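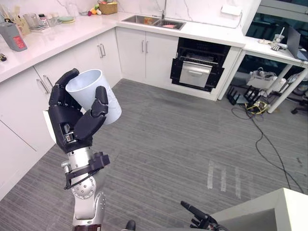
The first thing Concetta Leone asked about the airship was where it would go to the bathroom. She meant the water ballast. An airship that sets down cargo gets lighter all at once and wants to leave, so it has to take on weight in exchange, and when it picks up cargo it has to get rid of that weight somewhere. Leone manages freight for a string of lodges and clinics in country with more lakes than roads, and she has spent her working life thinking about what happens at the far end of a delivery.

The airship in question is the Ullar, built by a company called Renex in a hangar that used to store road salt. It is 170 feet long, shaped like a loaf that didn't rise evenly, and can carry up to 3,000 pounds. Renex calls it a "hybrid lift platform." The crew calls it the Potato, though never in front of investors.

People have been promising cargo airships for as long as there have been magazines to put them on the cover of. The pitch is always lovely. No runway, very little fuel, a stately glide over the muskeg with a load of drywall. Then comes the wind, or the bank, and the whole thing ends up as a scale model in somebody's lobby. I have interviewed four airship founders over the years and have a drawer of their business cards, all very good card stock.

What Renex has going for it is modesty. The Ullar makes no claim to be the future of anything. It flies slowly between two places, a gravel lot outside Tapsell and a clearing at Wareo, and on the return leg it mostly carries empty propane cylinders and the mail. The one-way trip is 27 miles. By boat and truck the same freight takes most of a day, and in November, when the ice is too thin to drive on and too thick to push a boat through, it doesn't go at all.

I rode along on a Sunday, in a seat bolted where a pallet of flour would normally sit. Takeoff was so gentle that I missed it. I was looking for my other glove, and when I found it we were above the trees. The pilot steered with four electric fans and a good deal of muttering. At cruising speed we were overtaken by geese.

Landing is the hard part, and the part Renex would prefer to discuss with a whiteboard. The ship comes in slightly heavy, noses into the wind, and settles on two inflated skids that grip the ground by suction. On our first try the skids found a wet patch and let go. On the second they held, the ramp came down, and a hose went out to a pond to fetch the ballast water that had so concerned Leone.
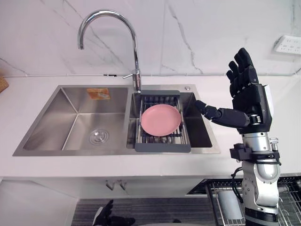 Ballast on the Ullar sits in a pair of tanks under the cargo floor, and the engineers are proud of them out of all proportion to how interesting they look. The forward tank is much the larger. The aft one is narrow and is used for trim, to bring the tail down a little when the load has been packed by someone in a hurry. Think of a double kitchen sink with a big basin on the left and a skinny one on the right, the skinny one half taken up by a drying rack, and you have the plan view. The pump moves water from one to the other in flight, with a noise like an old man enjoying soup.

The money is less comical. Renex has logged 2,569 hours in the air across two ships, the first of which was retired after a disagreement with a barn. Leone pays more per pound than she does for the summer barge and less than she does for a helicopter, and she says the comparison only matters in the weeks when the barge isn't running. A second route is under review. The company would like it to include a hill, which the current ship regards with suspicion.

Leone did get her answer, by the way. The water goes back in the same pond it came from whenever possible, through a screen meant to keep minnows from commuting. She wrote that down, then asked who cleans the screen. The pilot and the loader looked at each other for a while, and the loader went to get a brush.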